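Villent Tea Box, 3 Section, Sliding Lid

Home > Kitchen & Breakroom > Coffee and Tea Storage > Tea Boxes

Sold by Grillberg Breakroom Supply
In stock at Clullbridge warehouse. Ships in 5 business days or less.

Wooden tea box, three compartments side by side, lid slides. Word TEA engraved on the front in capitals. Good for break rooms, waiting rooms, guest houses, the counter at home. No hinges, no magnets, nothing to screw on. Comes assembled.

We've carried this one since September and it's been our steadiest seller in tea storage. Nearly 500 gone out the door so far. Second batch is in now, same box, same finish, slightly better fit on the lid (first batch ran tight, see notes further down).

What it holds

Depends what you drink. Flat wrapped packets stand upright, front to back, and that's the neatest way to load it. Pyramid bags go in loose, they don't stack so don't try. Capsules fit too but they roll around some and end up at all angles. Fine if you don't mind that. If you do, put them in the middle section, it's easier to reach in and sort them.

You can mix all three. A lot of offices do, one kind per section and people find what they want without digging.

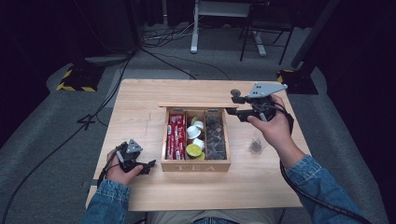
Lid slid back, one section each for red packets, capsules and pyramid bags.

The lid comes back far enough to get at every section at once, and you can leave it resting on the far edge while people help themselves. Leave a little room at the side if the box is going on a crowded counter, the lid can stick out past the box when it's open. Take it all the way off for refilling if that's easier for you.

Sections are fixed. We get asked alot. The dividers do not come out and there's no 4 or 6 section version from this maker right now. If we get one it will be on the Villent page.

Details

Item: Villent tea box, 3 section
Item no.: 498
Material: wood
Color: natural
Lid: sliding, wood
Marking: TEA, engraved, front face
Assembly: none
Made in: Guimarães, Portugal
Sold as: single box, empty
Tea, capsules and cups not included

Care

Dry cloth or a barely damp one. No dishwasher, no soaking. If the lid starts to drag, rub a bit of plain candle wax along the groove, wipe off the extra. Do not oil the inside, the tea will pick up the smell. Crumbs and tea dust collect in the corners, tip it out over the sink when you refill.

Not airtight. For loose leaf keep it in a tin and use this for wrapped stuff.

Notes on the first batch

Some lids from the first shipment were tight in dry weather and tighter in damp. The wax trick fixes most of them. If yours still sticks, send us a message with your order number and we'll swap it, you don't need the orignal carton. Second batch has the groove cut a hair wider.

Shipping and returns

Ships flat rate inside the lower 48. Alaska and Hawaii, ask first. Returns within the usual window, box must be clean and not smell of anything. We can't take back engraved custom orders.

Custom engraving

Yes, on larger orders. Company name under TEA or on the lid. Minimum applies, email for a quote and tell us how many and what you want it to say. Proof sent before we cut. Largest order so far was 2,000 for a hotel group so don't worry about asking for too many.

Goes with

Clear plastic cups, sleeve
Villent sugar and stirrer caddy
Villent coaster set, wood
Refill packs, black tea, pyramid bags

Page updated Saturday, March 11, 2023. Price and stock can change before we get around to fixing the page, the cart total is the right one.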